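Paper in the Kitchen Drawer: Wrapping, Lining, Folding and Saving

Posted 27 Oct 2024 in Tips for a Small House

I got so many emails after the drawer liner post that I figured I'd better put all my paper tips on one page. By paper I mean everything: parchment, brown kraft, tissue, newspaper, the shiny stuff from the gift aisle, and the backs of envelopes (I save those for grocery lists, and yes, I have a whole shoebox of them). I use paper for more jobs in my kitchen than any gadget I own, and most of it costs next to nothing.

Lining drawers and shelves

Empty the drawer all the way. I know you want to slide the forks over to one side and work around them, but you'll end up with a wrinkle down the middle and crumbs under it. Vacuum the corners with the skinny nozzle, wipe, and let it dry with the drawer left open overnight.

Don't measure with a tape. Lay the paper in the drawer, push it into the back corners with your thumbs, and run a fingernail along the bottom edge so you get a crease. Pull it out, cut on the crease, and it fits. My kitchen drawers are all slightly crooked (the house is old and the cabinets are older), and a crease follows a crooked drawer better than any ruler will.

I like heavy kraft paper off the roll for this. The Rullus roll I bought in February has done every drawer in the kitchen and both bathroom cabinets, and there's still plenty on it. A dab of double-sided tape at the two front corners is enough. If you tape all four, you'll be scraping with a butter knife when it's time to change it.

Under the sink I skip paper completely. Use a plastic tray.

Parchment that won't lie flat

If your parchment rolls itself back up the second you let go, crumple it! Ball it up in your hands like you're mad at it, then open it out again and it'll stay where you put it. It looks terrible under a batch of cookies and makes no difference at all to the cookies.

For a round cake pan, fold a square in half, in half again, and then into a skinny triangle like you were making a paper snowflake. Hold the point over the center of the pan bottom, snip where the edge of the pan is, and open it up. I used to trace around the pan with a pencil and cut inside the line and I was always a little bit off.

For a loaf pan, cut one long strip as wide as the pan is long and let it hang over both sides. Those are your handles. You don't need to line the short ends, just butter them and run a knife down before you lift.

You can reuse parchment, by the way. If it had cookies on it and it's only a little brown, wipe it and use it again. Once it gets brittle or smells like old butter, out it goes.

Keeping greens and herbs

Wrap washed lettuce in a paper towel, and put the whole bundle in a bag with the top left open a bit. Change the towel when it feels soggy. Parsley gets the same treatment, but cilantro I stand up in a glass of water with a bag over its head.

Mushrooms go in a plain brown paper bag with the top folded over twice. Take them out of the plastic carton the minute you get home. I buy mine loose at Abou Zeid, the little market two streets over, and they hand them to you already in a paper bag, so all I have to do is stick them on the shelf.

Cheese wants paper too. Parchment first, then a loose wrap of whatever you have over it, and write the date on the outside. I never used to write the date. I've eaten some questionable cheddar.

Getting a sharp fold

If you've ever tried to make a lunch bag, a seed packet or one of those little cones for popcorn and had it come out lopsided, your first fold is the trouble. Everything after it inherits the mistake. Line up the two corners, hold them down with one hand, and put a finger of the other hand in the middle of where the fold is going to be. Press there first. Then smooth outward to one end, go back to the middle, and smooth out to the other end. If you start at one end and run to the other, the paper creeps.

Go over it once more with the back of a spoon. There are bone folders for this and I own one (a nice one, from the Villomwood craft fair), and it lives in the sewing basket, so I use the spoon.

Work on a hard, flat surface. A tablecloth with any padding under it will swallow your crease. And fold with the grain if you can find it: bend the sheet gently one way, then the other, and whichever way gives more easily is the way it wants to fold.

Practice on something cheap and bright, so you can see your creases.

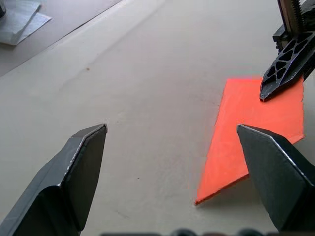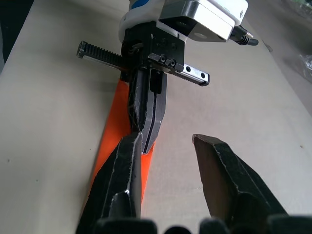
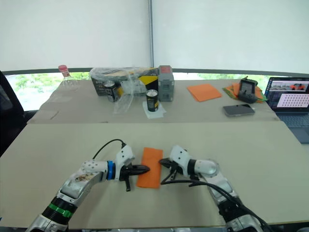
Creases in orange paper show up as lighter and darker patches, like on the sheet in the last one:

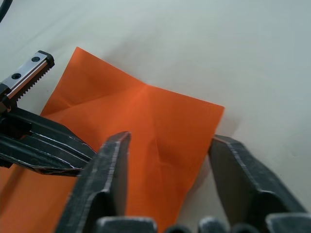
Seed packets are the fold I make most. Start with a square, fold it corner to corner so you have a triangle with the long side toward you, then bring the left corner across to the middle of the right side and press. Bring the right corner across the same way. You've got a little pocket with two flaps at the top. Tuck one flap down into the front, fill it with your seeds, and tuck the other flap over the back. No glue, no tape. I put up marigold, dill and the flat beans this way every fall, and write the name on before I fill it (a pen goes right through once there are seeds behind the paper).

The same fold made bigger holds a handful of nuts or a cookie for somebody's coat pocket.

Saving wrapping paper

Iron it! Low heat, no steam, printed side down on a dish towel, with another towel on top. Cut off the taped edges first. Foil papers and anything with glitter shouldn't go anywhere near the iron, so smooth those by hand and roll them around an empty cardboard tube.

Tissue paper irons up beautifully, even the sad scrunched bits out of shoe boxes. I keep mine flat in an old Atau coat box under the bed, light colors on the left and dark on the right, because dark tissue rubs off on everything if it gets the least bit damp.

Scraps too small to wrap anything get cut into gift tags or strips for jar labels. For labels, brush on a little milk with your finger and press the paper to the glass. It sticks better than you'd think, and it soaks off in warm water in a minute.

Newspaper

Windows, of course. Vinegar and water, wipe with a rag, then buff with crumpled newspaper till it squeaks. Wear gloves if you mind the ink.

Stuff wet boots with it and change the stuffing before bed. Put a folded sheet in the bottom of the vegetable drawer. Wrap green tomatoes one at a time and set them in a single layer in a box somewhere cool, and look through them every few days, since one bad one will take its neighbors along.

And a few loose balls of it in a lunchbox or thermos that smells, lid on, left overnight. If it still smells in the morning, do it again with a spoonful of baking soda tipped in. My green thermos took three nights, and it had only had soup in it.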